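Trorilar Lab Course, Handout 4
Teaching by demonstration
Tutor: Everaldo Miranda
Last changed 12/15/20

There are two common ways to show an arm a task. In hand guiding you hold the arm itself and move it through the job. In remote control you move a second device and the arm copies you. We use remote control for most of this course, as it keeps your hands out of the camera views.

What gets saved
Joint angles, gripper opening and the camera pictures, all with the same clock. One complete try is called an episode. The Preda set we share has 1,043 episodes, of which 98 were thrown out for dropped frames.

Before you record
Put the arms in the rest pose. Check that every camera view is live. Agree with your partner on the start and end of the task.

While you record
Move at an even speed. Pause briefly before closing the gripper. If you miss a grasp, try again and carry on, but add an "m" to the episode name. Do not look only at the screen; the views have no depth.

For the lab
Each pair records 50 episodes of one pick and place task. Keep 11 back for testing and do not train on them. Change where the objects lie between episodes. Questions about the storage drive go to Tamer Matar.

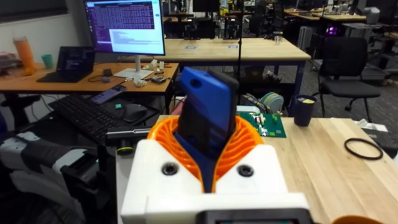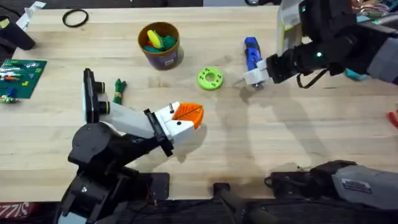
Fig. 4.1 Objects held in the grippers, wrist view (first) and fixed view of the table (second).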